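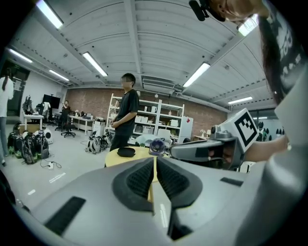 Putska dish drying rack, two-tier. Four months in. Quick write up before I have to leave for work, so excuse the mess.

Bought it to replace a wire one that rusted through at the feet and left orange rings on the counter. Wanted: something that drains into the sink by itself, fits under the wall cabinet, doesn't rust. Got two and a half of those.

Size first, as that was the thing I couldn't find out before ordering. Product page gives the width of the box and not the rack. Mine measures 298 mm front to back with the drip tray pushed all the way in. Page says 300, fine, close enough. But pull the tray out to where it really drains over the sink edge and you add another 70 mm on the front. Measure your counter with that in mind. Ours is shallow and the tray lip hangs over the sink by a good bit, which is how it should be, but if your sink is set back from the edge you'll have trouble.

Assembly. Two side frames, two shelves, eight screws, one hex key. The instructions are one sheet with drawings, no words. Drawing 3 has the lower shelf upside down, or at least I built it upside down from following it. Lip goes UP. Took it apart again. Screws held fine the second time. Whole thing was maybe a cup of coffee's worth of work, incl. the mistake.

Top shelf is for plates. Slots are spaced well for ordinary dinner plates, less well for deep pasta bowls, they lean on each other and the ones in back stay damp. I skip every other slot. Cuts the capacity in half obviously. If you own mostly bowls, look at something else, the Kokkonen rack has wider slots and my sister in law Anneli likes hers a lot. It costs more and is ugly as sin but she has three kids and doesn't care.

Bottom shelf: glasses, mugs, the odd pot lid. Height between shelves is okay for a pint glass, not okay for a wine glass or a water bottle. Bottles go on the side, in the utensil holder, which brings me to

The utensil holder. Worst part. It hooks over the side rail with two plastic tabs and any time you pull out a big spoon the whole thing comes up with it. Happened daily. Efthymia Sfakianakis wrote in a comment on my last review (the kettle one) that she had the same holder and put a rubber band around each tab. Did that. Works. Shouldn't have to. Also no dividers so knives and forks all slump into one corner.

Drainage is the good bit. Tray slopes properly toward the spout, the spout swivels left or right, water goes in the sink and not under the rack. No puddle under the feet so far. You do get a chalky line along the low side of the tray if you have hard water like us. Vinegar, ten minutes, wipe. Do it every couple of weeks or it takes a lot of scrubing.

Rust: none on the frame. A tiny bit of brown starting at one screw head on the left back corner, where the water sits. I swapped that screw for a stainless one from the drawer. The shelves still look new. Coating has one scratch from a cast iron pan, my own fault, the pan had no business being up there.

Stability. Load the top shelf from one end only and it tips a little toward you. Not over, just a wobble. Heavy things in the back and it's solid. Feet are rubber and grip well on laminate, less on my mother's tile, we tried it there in June when she was thinking of getting one. She did not get one. She said it looked like scaffolding.

Noise: plates clank on bare metal. The Bindotora version comes with silicone sleeves on the slots. I'd pay extra for that in an apartment with thin walls and an early shift.

Customer service, breifly. The spout cap was missing from my box. Wrote to them in the evening, somebody called Arvo Kauppinen answered the next morning and a cap came in a padded envelope a few days later, no photos or receipts demanded. Good marks there. He also sent a second utensil holder, which I did not ask for and now have two of.

Good: drains right, fits under a low cabinet, frame holds up, easy to wipe down
Bad: utensil holder, bowls, that drawing, noisy
Missing: any hook for a dish cloth. Why.

Would I buy it again. For plates and mugs for two people, yes. For a family, no, get the Kokkonen and live with the looks.

Four stars, one off for the holder. Will update if the other screws start going brown.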